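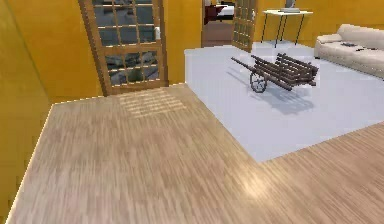

Rakstead to Gather Household Task Examples in Simulated Homes

KINCAID, May — Rakstead said today it has begun collecting training examples for its home assistance software inside simulated houses. Operators at the company's Kincaid office will record 400 runs in each of 30 room layouts.

Each run starts with a short written request, such as finding the sponge or moving the apple closer to the toaster. An operator carries it out by remote control and the system stores every movement. 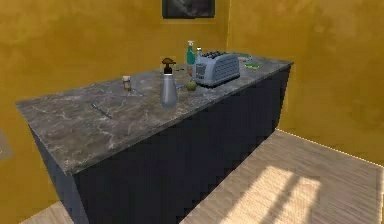 Furniture stays fixed within a layout. Small items are shuffled between runs — a jar or a bottle may start in a new spot each time.

"We keep the failed attempts too, and label them," said Delyth Owen, who manages data collection. "The model needs to see a miss and the second try."

Runs longer than 60 seconds are checked by a second operator. Uledholm, which supplies the layouts, will add more rooms later.

Media contact: Jalen Nguyen-Tran, Rakstead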